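Nirnier Linen Services, Kunville Plant
Minutes of the Staff and Management Meeting, 6/25/18
Chair: Saadet Karaca

Item 3. Robot handling at the sorting station
The chair reported that the Dimik unit now handles over 400 pieces per shift. Staff asked who answers for pieces it drops. Agreed: the shift lead, until Baird completes the service contract.

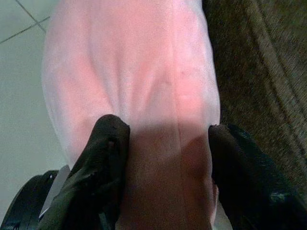

Gripper fingers holding a pink item.

Item 4. Duties and pay
Sorters will move to inspection and mending – no positions are to be cut before August. Training of 80 hours will be paid at the full rate. Two members asked that their objection to the new break schedule be recorded.

Action: Chair to post the revised rota.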